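Astley build, part six: the coffee bench in simulation

The second arm went on in August and I have not written anything since, so this post covers the wiring, the table, and the move to doing most of the work in the simulator.

Wiring first. Both arms now run off one supply mounted under the shelf in the garage. I had each arm on its own brick before, and the grounds were drifting enough that the right wrist encoder dropped packets whenever the left shoulder pulled hard. One supply, one ground bar, short thick leads. I also replaced the Halex connectors on the left arm with screw terminals. The Halex ones clip together nicely but I had two work loose at the elbow, and I was tired of taking the cover off to check them.

The controller board is still the Warkik. It has the older firmware on it. I tried the newer one for an evening and the gripper current limit stopped saving between restarts, so I rolled it back. If you are using the same board, write down your limits before you flash anything. Mine were on a piece of masking tape stuck to the case, and I was glad of it.

Berwyn Watkins asked in the comments last time why I picked a coffee machine for the first proper job. Mostly it was already in the garage. It also has a good mix of things to do: a lid to lift, a mug to pick up, a small cup that has to sit in the right spot, and not much room between them. Picking up blocks was getting dull and it did not tell me much about the wrist.

I started on the real bench and gave up after three nights. The left arm kept catching the lid on the way down. Each reset meant walking around the table, closing the lid, putting the mug back on its mark and homing both arms. I was spending more time resetting than running. So I modelled the table and machine and moved the whole lot into Parri, the simulator I had been using for the gripper on its own.

The modelling took longer than I expected. The table was easy. The machine body I measured with a tape and a set of calipers and drew as a rounded box. The lid took most of a weekend. I had the hinge 27 mm too far forward, and the lid swung through the body of the machine every time it opened. Once I moved the hinge back it behaved, apart from a bit of bounce at the top of its travel that I fixed by adding damping until it looked right.

I left the colours simple. The mug is red so I can find it quickly when I am scrubbing through a run, and the robot has its purple parts because that was the filament I had on hand when I printed the real covers.

Runs go in batches of 300, overnight, on the old desktop beside the chest freezer. Up to last night I had logged 3,720 in total, and 2,691 of those finished without hitting a joint limit or the time cap. That says nothing about whether the coffee job was done properly. It only means the arms got to the end of the program. I still have to write the check for where the mug ends up.

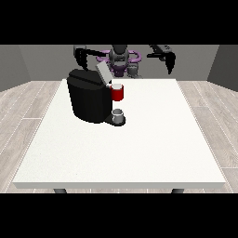
Simulator view of the coffee bench, lid up, both arms over the table.

The right arm is the one I am working on now. Its path to the mug comes in high, and I want the forearm to stay clear of the lid the whole way. At the moment I have a waypoint set by hand out to the side, then a straight move in. It is slow. A curved path would be quicker, but the planner keeps choosing one that folds the elbow back towards the wall.

Friction on the mug is the other job. I have been using one value for everything and the real mug is a lot more slippery than that. I will do a tilt test on a scrap of the bench top, measure the angle where it starts to slide, and put that number in.

Parts still to order: a longer cable for the right wrist, two more fuses, and rubber pads for the gripper fingers. The cable is on back order, so the real right arm stays parked until it turns up.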